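Import Duties on Small Orders: Frequently Asked Questions

Last updated: Sat 13 January

These answers are for shops and home businesses that buy goods abroad through Skaria and have them shipped to a US address. They cover duties and customs charges only. Questions about lost parcels go to the carrier.

What is a duty, and who pays it?

A duty is a charge on goods as they enter the country. The importer of record pays it. If your order confirmation lists your business as the importer, the bill is yours, even when the seller has paid for shipping.

Is the duty included in the price I see at checkout?

It depends on the seller's terms. Sellers marked "duties paid" have built the charge into the price. With all other sellers you get a separate invoice from Stosano, our customs broker. The invoice normally arrives before the goods do.

How is the rate decided?

By what the item is, what it is made of and where it was made. Every product gets a tariff code, and the code sets the base rate. Extra tariffs on goods from certain countries are added on top. The country that counts is the country of origin. Goods made in one country and shipped from a warehouse in another are still charged by where they were made.

My supplier says prices went up because of tariffs. Is that true?

It may be. Some suppliers pass on the full amount, some split it with the buyer, and some raise prices on stock that came in before the new rate applied. Ask when the goods entered the country and what rate was paid. A supplier who wants to keep your account will usually tell you.
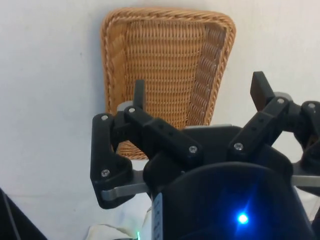 Vojtěch Štefanec wrote to us on this point: "I asked Sarkon for the entry date on an order of 40 units, and they took the surcharge off the next invoice. With Vörös I got no answer, so I paid it. It would help if you told people to ask before they sign the purchase order."

We agree with that. Get the terms in writing before you sign, including what happens if the rate changes while the goods are in transit.

Which rate applies if it changes after I order?

In most cases, the rate in force on the day the goods are entered for consumption. The order date does not fix it. Some tariff notices make an exception for goods already on the water – read the notice for your product, or ask the broker.

Can I dispute a charge?

Yes. Send us the invoice number, the product description and any proof of origin. We reply within 24 hours on business days to say whether we can take it up with the broker. A formal protest takes much longer, often months.

Do you charge a fee for handling duties?

There is no fee on orders up to $2000. Over that amount, the broker's fee appears as its own line on the invoice. The fee table will be reviewed in April.

Can I get a duty back if I return the goods?

Sometimes. You need proof that the goods left the country and a copy of the original entry. Keep both – we can't file a claim without them.

Contact: Skaria Customer Desk, extension 1102 | © Skaria. All rights reserved. | Back to top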